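Visit report: Bellesdale manipulation group

Two members of our program attended the Bellesdale open day in April. The visit was hosted by Evanthia Gkikas, who leads the group's work on learning from human demonstration, and began at 9:30 with a short briefing on the Sqalli method.

Sqalli addresses a familiar difficulty. Policies trained on rigid objects tend to perform poorly on materials that shift and pile up under the fingers. The group's approach is to learn from first-person recordings of skilled hand work, with tea sorting as the principal task. Each recording is divided at changes of contact, and the model is trained to predict the next hand motion together with the resulting shape of the pile.
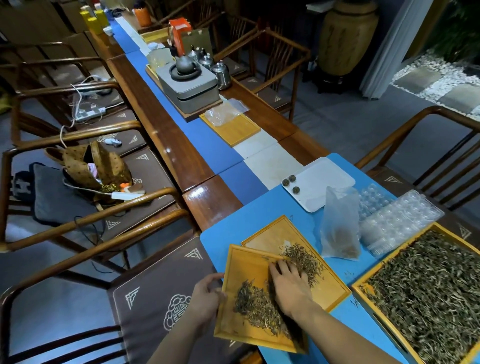 Ms. Gkikas reported that the current model was trained on 40 hours of recordings. Segmenting by contact gave more even spreading than segmenting at fixed intervals, although the gain was small for the finest leaves. The group labours under one limitation in particular – force is not measured and must be inferred from movement alone.

Eirini Lambrakis then outlined the transfer trials, which use two grippers, Plastik and Bamness. Results for Plastik are complete. Those for Bamness remain preliminary and were not distributed to visitors.

Discussion centred on whether the method would extend to grain and seed handling. Our program has asked to receive the segmentation guidelines when they are released, and a return visit is under consideration.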